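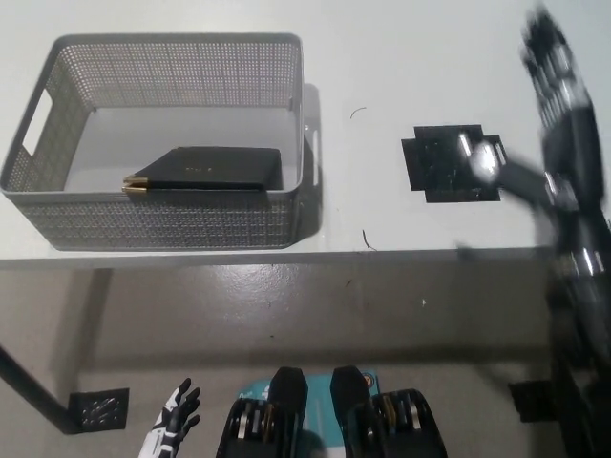 By the Balance home desk | Filed under: Tidying, Small Spaces | Updated in March

How to set up a drop basket (and finally stop hunting for your wallet)

I love a drop basket. I love them the way other people love sourdough or succulents, and I've talked most of my street into having one. If you've ever stood at the front door at ten to eight patting every pocket you own, this is the page for you, and the whole job takes less time than a pot of tea.

A drop basket is one open container, always in the same spot, that catches the small stuff you carry in and out of the house. Mine is a grey plastic one with tiny square holes all over the walls and a handle slot in each short end, and it lives on a white table. A wallet goes in near the front wall and that's its home for the night. Pretty simple! But there are good drop baskets and bad ones, and I've made enough bad ones to save you the trouble.

What you'll need

One rectangular basket, open at the top
A clear bit of table, shelf or bench near the door you use most
A damp cloth and a dry cloth
A bag or box for the things you're moving elsewhere
A small pad or mat to sit beside the basket (optional, but I'm a convert)

Step 1. Choose the spot first

Don't go shopping yet. Walk in your door the way you normally would, with your bag and your keys and the mail under your arm, and notice where your hands want to let go of things. Do it twice. That's your spot, even if it isn't the prettiest one.

My first basket went on a lovely little shelf in the hallway, which was perfect except that we all come in through the laundry. It stayed empty for weeks while the wallets piled up on the washing machine. I moved it to a table on the laundry side and it was in use by dinner time.

You want the basket between hip and chest height, so you can see straight down into it as you go past. Above eye level it turns into a mystery box.

Step 2. Pick the right basket

Measure your spot, then look for something that leaves bare table on at least one side. Low and wide beats tall and narrow every single time, as small things stand up and hide in a deep basket.

Some notes from my own trials:

Perforated plastic is my favourite. It's light, it rinses clean under the tap, and you can peek through the walls a little.
Woven baskets look gorgeous but they snag. Zips, key rings, the cuff of your good jumper.
A smooth floor matters more than you'd think. Coins and cards slide out of the corners easily, and crumbs wipe straight up.
Handle cutouts are brilliant if you need to clear the table for dinner. Fingers in both ends, lift, done.
Pale grey or white inside makes dark things easy to spot. A black wallet on a pale floor practically waves at you.

I tried a Caker tray for a while, a nice shallow thing in a cheery colour, but the sides were too low for our place and everything ended up on the floor whenever somebody swung a school bag past. In a calmer household it would be great.

Step 3. Empty the area completely

Take everything off the table or shelf. Everything! Wipe it with the damp cloth, then the dry one, and get along the edges where the fluff and stray hairs gather. Pale tabletops show every last strand, and you'll probably find another one five minutes after you've finished. Don't chase them all. A quick wipe every few days is plenty.

Now sort what you took off:

Things you carry out the door most days. These are going in the basket.
Things you carry out sometimes, like sunglasses or the library card. These can live in a drawer nearby.
Things that just washed up there. Into the bag they go, and then to the rooms they belong in, today if you can manage it.

The last pile is always the biggest. When I did mine I found batteries, a birthday candle, a tape measure I'd replaced the month before and a paint chart from when we were going to do the bathroom.

Step 4. Put in less than you want to

My rule is 6 things at most, per basket. Once you go past that, you start digging, and once you start digging you may as well have a junk drawer.

Start with the wallet. Lay it flat, not on its edge, near the wall closest to you so your hand goes straight there without reaching over anything. If it has metal corners or a clasp, keep the keys at the other end of the basket so they don't rub. I learned that one on a card holder I was very fond of.

Then keys, then whatever else earns its place in your house. Ours changes with the season: lip balm in winter, sunscreen stick in summer.

Please don't put receipts in. I know it's tempting. They breed.

Step 5. Give the odd thing its own pad

Here's the part I get most excited about. There's nearly always one item that gets plonked beside the basket instead of in it: a mug, a phone, a bowl, a dripping water bottle. Put a pad or mat down next to the basket and let that item have it.

A dark one against a light table is good, as you can see at a glance whether it's free. The shape doesn't matter much. I like the squarish kind with a stepped edge and a little tab on each side, which makes a sort of cross outline and looks much smarter than a plain square. Shiny surfaces wipe down fast but they do show specks, so give yours a rub when you do the table.

Keep a gap between the basket and the pad. A hand's width is comfortable, and it means you can lift one without knocking the other.

Step 6. Run it for a fortnight before you fiddle

Resist labels, dividers and all the other fun stuff for 2 weeks. Just use it. Whenever something lands in the basket that shouldn't be there, leave it until evening, then move it. You'll soon see a pattern. If the same wrong thing turns up over and over, it probably needs to be in the basket after all, and something else can move out.

I bought a Wukov divider set on day one with my second basket, and it split the floor into compartments too small for a wallet. Back in the cupboard it went. (It's now doing a wonderful job with elastic bands and drawing pins.)

Looking after it

Once a week, tip the basket out onto a tea towel. Shake it over the sink, wipe the floor of it, and put back only what belongs. If the little holes get grubby, soak the whole thing in warm soapy water and go over it with an old toothbrush. Let it dry fully before the wallet goes back in, particularly if yours is leather.

Questions readers have sent in

One basket for everybody, or one each?
With two adults, one is fine. With teenagers, one each, and don't argue about what's in theirs.

Is it safe to have a wallet sitting by the door?
Keep it out of sight of windows and you've solved most of that. If your door opens straight onto the street, move the basket to the next room along. A few extra steps won't break the habit.

I've got no table. What now?
A wall shelf works well if it's deep enough for the basket to sit flat with nothing poking over the front. A reader wrote to us about using the top of a Tokgöz shoe cabinet, and I'm quite jealous of her setup.

My basket slides when I grab things from it.
A scrap of non-slip drawer liner underneath, trimmed a little smaller than the base. Works on glossy shelves too.

If you set one up this month, send us a note and tell us what was at the bottom of your pile. I read every one of them.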